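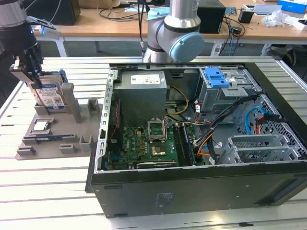 About Riedl

Riedl builds and rents out robot cells that take old desktop computers apart. We are based in Bumthorpe, in a former joinery works behind the station, and 40 people work for us there. Our customers are recyclers, refurbishers, councils and a few large employers who replace their office machines in one go and need to know where every disk went.

The company was started by Wendelin Rüegg and Liesl Reisinger. Wendelin had spent years in packaging machinery and Liesl ran the goods-in side of a repair business, where computers came in on pallets and were opened by hand with a screwdriver. They rented one bay of the joinery works, bought a second-hand arm and spent the first winter learning how many kinds of screw a computer maker can put into one case. We took over the rest of the building in stages. The upstairs offices still have the old timber racks.

What we sell

Our main product is the Estia cell. It consists of two robot arms on a slatted aluminium bench, a fixture tray for the parts that come out, the control cabinet and the software. The computer goes in on its side with the panel off. The cell removes the hard disk, memory and processor and sets each one down in its own place on the tray. Disk labels are read on the way and the serial numbers go into the customer's records, so that a missing disk shows up on the same shift.

Taking off the side panel is still done by a person. We have tried to automate it twice and may try again, but panels are bent, taped, locked or stuck often enough that a person is quicker. Heavy dust is also removed by hand before the case goes on the bench.

Estia works with 211 case models at present. If yours is not on the list, send us two of them and we will tell you whether it can be added and what that would cost. Laptops and all-in-one machines are not supported. Rack servers are handled case by case – please ask before you order.

The fixture trays are our own design and are made in the building. Customers who mix older and newer machines usually keep two or three trays and swap them between batches. A swap takes one person and needs no tools.

Buying, renting or sending work to us

You can buy a cell outright or rent one. The shortest rental is three months. The price includes delivery, setting up, two days of training for your staff and telephone support during working hours. Spare gripper fingers are charged separately, as they wear at very different rates depending on what you put through.

If you have a single clear-out and no wish to run a cell, you can send the machines to Bumthorpe and we will process them here. The smallest batch we take is 109 machines. Parts are returned sorted, or passed to a recycler you name. We do not resell customers' parts ourselves.

Disk destruction is not something we do on site. Most customers have their own arrangement, and for those who have not, we can seal the disks in crates and hand them over against a signed list.

People

Irena Stępień leads engineering and looks after the gripper and tray design. Benedikt Steiner is in charge of software, including the case library. Pirmin Eder runs installation and service, and is normally the first person you will meet on your own premises. Liesl Reisinger deals with rentals and contract batches. Wendelin Rüegg stepped back from daily management in March and now works on trials with customers' own machines.

We take two apprentices a year, one in mechatronics and one in electrical work. Applications go to the office address with a short letter.

Visiting

The demonstration cell can be seen by appointment. Bring a few of your own computers if you can, ideally ones that have given your staff trouble – it is a better test than the ones we keep here. Allow half a day. There is parking in the yard, and the entrance is the green door on the left. Closed shoes are needed on the shop floor.

Page last revised 2025-12-08

Related pages
Estia: supported case list
Rental terms and what is included
Preparing a batch for collection
Plellell: moving from two manual benches to one cell
Tray swaps and gripper finger wear
Apprenticeships at Riedl
How to find us in Bumthorpe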